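Monday, before six in the morning

I could not sleep after four, so I am writing. Today is the last day of the fast and I want to put down what I think before I eat, because I know myself, and after the first plate of rice I will forget all of it.

When Pastor Appiah asked us to join, I said yes too quickly. He announced it in March as a fast "for clear minds," and he left it open how each person should do it. Dela gave up meat. Dzifa gave up her telephone in the evenings, and I think she suffered more than any of us. I chose to eat one time a day, after sunset, for 3 weeks. In secret I also chose to lose weight. I did not tell this to Selorm Appiah or to anyone. I told them I was seeking God, and I was seeking Him, but I was also stepping on the scale every morning.

The scale said 71 on Saturday. I had waited for this number for two years. I stood there and felt very proud, and then I tried to pray and had nothing to say. It was like going to visit a friend and speaking only about my new shoes.

In Mahama, when I was a girl, my grandmother fasted every Friday until noon. She was a large woman and she stayed a large woman. She cooked for the whole house while she fasted and did not taste the soup, so the soup was sometimes too salty on Fridays and we ate it without complaint. I am sure that she never asked what the fast would do for her body. I would like to ask her many things now.

Mohammed-Awal at work was kind to me in these weeks. He has kept Ramadan since he was a boy and he gave me advice like an older brother: drink slowly, sleep in the afternoon if you can, do not talk about food. On the second day I told him I was counting calories at the evening meal, 800 and no more. He put down his pen and asked, "Then when do you thank God for the food?" I was a little angry with him. I wrote his question on the back of my bus ticket, and the ticket is still in my coat.

Rukhsana Rana says that a diet and a fast can live in the same person, and I should not be so hard on myself. She may be right. I was hungry, I did pray more than usual, and some of the prayers were good. Last Tuesday I read Isaiah 58 aloud, the part about sharing your bread with the hungry, and I had to stop and sit on the bed for some time. I had saved all that bread and shared it with no one.

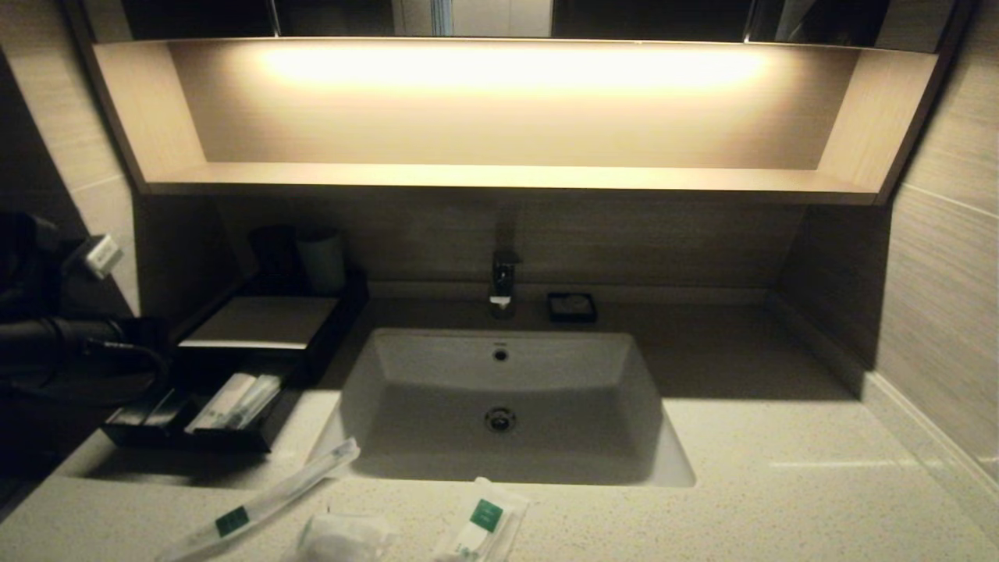
I have decided that the scale must leave my mornings. The first thing I do after waking should be the psalm, and I should say it standing up, or I go back to sleep. For two weeks I have tried to say it in the bathroom while I wash, and this works better than the chair, where my head falls down. I like the warm light under the cabinet at that hour, it makes the back of the shelf almost yellow, and I look at it and not at the mirror. I say the verse about clean hands and a pure heart, and then I reach for the soap in its little dark dish. Maybe it is childish to pray with soap. My grandmother would laugh, but she would say amen also.

Tonight we break the fast together at the church hall. Dela is making groundnut soup and I promised to bring oranges and the big pot. I will eat what they put in front of me and I will not do any sums. Tomorrow I will ask Pastor Appiah if the food pantry still needs someone on Thursdays. I must remember to buy the oranges before work, the shop closes at five.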